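4.2 Small things on the desk: pens, styluses and where they come to rest

We had expected, going into the home visits, that the larger belongings would give us the most to talk about. People have opinions on where a printer should live, and they will happily explain a filing cabinet to a stranger for half an hour. What surprised us, and I think pleased us too, was how much of the conversation drifted toward the little things, and toward pens most of all. Of the 240 desk items that participants chose to talk about in the Ranthorpe interviews, 226 were small enough to be held in one hand, and it was very often a pen that set somebody off on a story.

Keabetswe Shezi, who carried out most of the interviews and has a gift for letting a silence run on until it becomes useful, began asking each household the same plain question: where does this go when you have finished with it? The answers came slowly at first. A good many people pointed to a cup or a drawer, then laughed a little and pointed somewhere else, usually a tray, a windowsill, or the flat space beside the keyboard. We came to call these spots "landing places" (the word was used by one of the participants, and we liked it so much that we borrowed it for the rest of the study). Figure 3 shows a stylus pen on a pale green surface.
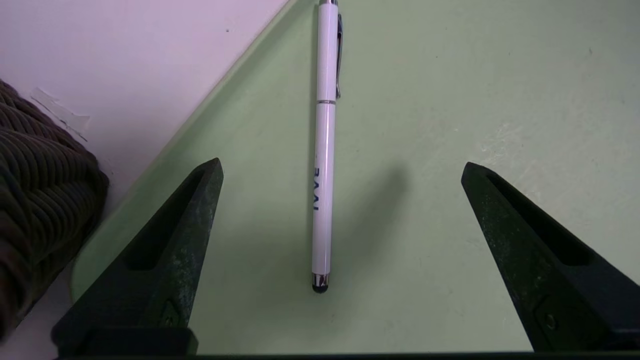
Figure 3. White stylus pen with a silver clip and a black rubber tip.

Pens that do two jobs caused the most hesitation, and the hesitation is worth dwelling on. An ordinary ballpoint belongs with the writing things, and hardly anyone had to think about it. A stylus is used with a tablet, though, and the tablet moves from room to room during the day, so the stylus tends to be put down wherever the tablet was last used. In 11 households the stylus was said to have two homes, a proper one and a real one, and the people who lived there were perfectly cheerful about the difference. One retired schoolteacher told us that she tidies hers back to the study every evening "so that it knows where it lives," and we have thought of that remark many times while writing this section.

Printed pens raised a second matter, which Nowicki touches on in her account of office drawers but does not follow up. Participants seldom remembered buying a pen with lettering on the barrel. Such pens had been picked up at a counter, handed over at a talk, or left behind by a visitor, and they were treated a bit more loosely as a result. They were lent freely and rarely asked after. Even so, when we invited people to clear out their desks during the second visit, in March, they kept nearly all of them, and several went to some trouble to find the right spot.

The sorting task itself took 15 minutes and was done with the shallow trays described in Section 3. We gave no labels and no advice. Most people started with the long items, laid them side by side, and only then turned to the clips, erasers and loose caps, fitting these in wherever there was room. Those who started with the small pieces generally had to lift everything out again when they reached the pens, and more than one of them asked whether we could pretend not to have noticed. We return to the order of placing in Section 4.3, where the kitchen drawers show a rather different pattern.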